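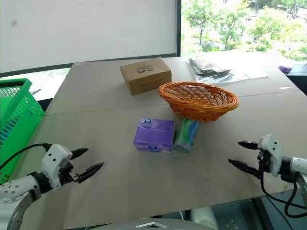

かごは役に立つのか

2018年11月11日

ティッシュの置き場所くらいで一本記事を書くのか、と自分でも思う。思うけれど、10月からずっとこの件でもやもやしているので書いてしまう。

発端は、Araba Mahamaという人の片づけ講座の記事を読んだことだった。友人が「これで家が変わった」と言って送ってきた。家が変わったと言う人の家を私は何軒か見ているが、だいたい半年後には元に戻っている。なので最初から斜めに読んだ。

要点はこうだ。日用品の「出入り口」になるかごを家にひとつだけ置く。買ってきた物はまずそのかごに入れる。使う部屋へ運ぶ前に、必ず一度かごを通す。そうすると在庫が目に入り、買いすぎが減り、箱や袋のごみもその場で処理できる。かごは浅く、編み目があって中が見え、できれば明るい色がいいそうだ。明るい色だと「家族の視線が集まる」らしい。うちは二人暮らしで、視線は合わせて4つしかない。それを集めてどうするのかという話だが。

で、オレンジのかごである。楕円で、縁がくるっと巻いてあって、編み目が交差しているやつ。これは前から家にあった。みかんを入れていた。みかんが傷むのは底のほうからで、深いかごに入れると気づかないまま底で一個だめにする。だから浅いのにしたのだが、浅くてもやっぱり一個だめにした。それ以来どこに置いても中途半端で、棚の上で空のままになっていた。講座のために新しいかごを買うのは本末転倒だと思ったので、これを使うことにした。

記事には推奨のかごとしてPleltelという名前が出てきて、ご丁寧に大きさの選び方まで書いてあった。こういうのが出てくると、私はそこから先を読む速度が上がる。片づけの話なのに、どうして物が一つ増えるところから始まるのだろう。

それでもやらずに文句だけ言うのも癪なので、やってみた。期間は7日。これも記事にそう書いてあった。一週間で習慣になるという。一週間で習慣になるなら、私は今ごろ毎朝ラジオ体操をしている。

まず台を作った。大きいテーブルの上に段ボールを敷いた。一枚では足りなくて二枚を突き合わせたので、真ん中に継ぎ目が走る。見た目はよくないが、箱を引きずっても天板に傷がつかないし、カッターを使っても気楽だ。この段ボール敷きは講座には出てこない。私が勝手にやったことで、先に書いてしまうと、今回いちばん良かったのはこれだった。

かごのほうは、初日からおかしかった。

ティッシュの箱が入らない。いや、入るには入る。ただ、紫の箱をひとつ入れると、もうそれでかごが終わる。楕円に四角を入れているのだから当然で、両脇に三日月みたいな隙間ができる。そこにポケットティッシュを立ててみた。立つことは立つが、箱を取り出すと倒れる。倒れたのを直す。また箱を入れる。何をしているのかわからなくなってくる。

そもそも、箱ティッシュとポケットティッシュを同じ「紙類」としてまとめるのがどうなのか。記事では同じ分類になっていた。でも使う場所がまるで違う。箱は居間と寝室に行く。ポケットのほうは玄関か鞄に行く。同じかごを通したところで、次の瞬間には別れていく。分類というのは行き先で決めるものだと私は思うのだが、講座の人は素材で分けるのが好きらしい。その理屈でいけば障子紙も新聞も一緒になってしまう。

ポケットティッシュについてはもうひとつ言いたいことがある。あれは家の中で増える。買った覚えがないのに引き出しを開けるといる。今回ついでに家じゅうから集めてみたら、コートの内側、裁縫箱、炊飯器の横の隙間、傘立ての底と、よくもまあという場所から出てきた。そして肝心の、外で鼻が出たときには一つも持っていない。かごを通せばこれが解決するのかというと、しない。鞄に入れ忘れるのは人間のほうの問題で、かごは鞄まで歩いてくれない。

二日目か三日目に、通販の荷物が来た。Drirncombeで頼んだ細かい物で、茶色い箱を開けると中身がまた一つずつ透明な袋に入っている。袋から出すと今度は薄い台紙が付いている。かごに入れるのはどの段階なのか。箱のままか、袋のままか、裸にしてからか。記事を読み返したが、そこは書いていない。「届いたものはまずかごへ」とだけある。箱はかごより大きい。届いたものはかごに入らないのである。

仕方がないので、箱は箱でテーブルの奥に置き、袋物は端にまとめて積み、かごは空けておいて、片づいた物から通すことにした。するとどうなるか。かごは空のまま真ん中に座っていて、物はかごの周りに広がっていく。オレンジ色で目立つから視線はたしかに集まる。空っぽのかごに。

連れ合いは途中で一度だけ「これ、みかんは?」と聞いてきた。反応としては正しいと思う。

ここで対抗馬の話をする。買い物かごだ。スーパーにあるような形で、格子に穴の開いた、はっきりした緑色のプラスチックのもの。格好は悪い。インテリアの本には絶対に載らない。でもこれは深くて、持ち手があって、箱ティッシュを入れても余裕がある。汚れたら風呂場でざぶざぶ洗える。テーブルに載せると邪魔なので脇に置くことにして、迷った物をとりあえずこちらへ入れるようにしたら、三日目以降、実際に働いたのは緑のほうだった。

これを講座をすすめてくれた友人に言ったら、「それはもうかごの方法をやってるってことじゃない?」と返ってきた。こういうところが信用できないのだ。うまくいけば方法のおかげで、うまくいかなければやり方が違う。外れようがない占いみたいなものだと思う。

数字のことも書いておく。記事には「一か月で日用品の出費が1000円減った」という読者の声が載っていた。ちょっと真に受けて、家計簿を見比べてみた。一週間ぶんだけだが、前の週との差は143円だった。しかもその143円は、安売りの日にラップを買ったからで、かごは何も関係していない。一か月続ければまた違うのかもしれないが、それを言うなら、ラップだって一か月のあいだには何度も安くなる。

「編み目から中が見える」という利点も、私にはよくわからなかった。浅いかごなのだから上から見ればいい。横から編み目越しに覗き込んで在庫を確かめる人がいるのだろうか。むしろ編み目には細かい紙くずが挟まる。値札の切れ端とか、袋の角とか、白い小さいのがいつまでも出てくる。みかんのときは葉っぱが挟まっていた。掃除機で吸うと今度はかごごと吸いつく。プラスチックの緑なら、ひっくり返して叩けば済む。

良かった点も公平に書く。開ける前の荷物と開けた後の荷物を同じ台の上で見ると、包みの量にちょっとぎょっとする。これは効いた。Boatengで靴下を頼もうとして、やめた。やめたというか、来週に延ばした。それから、家じゅうのポケットティッシュを一か所に集めたので、当分買わなくていいことはわかった。もらわない努力も少しする。駅前で差し出されると手が出てしまうので、努力が実るかはわからない。

ただ、この二つにかごは必要だっただろうか。広い台と、段ボールと、一時間くらいの暇があればできたことだと思う。記事の題名が「広い台と段ボールと暇」では、まあ、読まれないのだろうが。

Flasulsteadのほうに越した知人は、引っ越しのときの段ボールを一枚だけ取っておいて、何か広げるときはいつもそれを敷くそうだ。講座も何もない。聞いたときは貧乏くさいなと思ったけれど、今は同じことをしているので何も言えない。うちは二枚だからもっとひどい。継ぎ目のところにテープを貼るかどうか迷っている。貼ると畳めなくなるし、貼らないとボールペンの先が落ちる。誰か貼っている人がいたら、裏か表かだけ教えてほしい。

講座の続き(第二回は冷蔵庫らしい)は読むつもりはないのだが、友人がまた送ってくる気がする。冷蔵庫にもかごを入れろと書いてあったら、今度は途中で閉じる。

オレンジのかごは、明日みかんを買ってきたら元の仕事に戻す。緑のはもう少しテーブルの脇に置いておく。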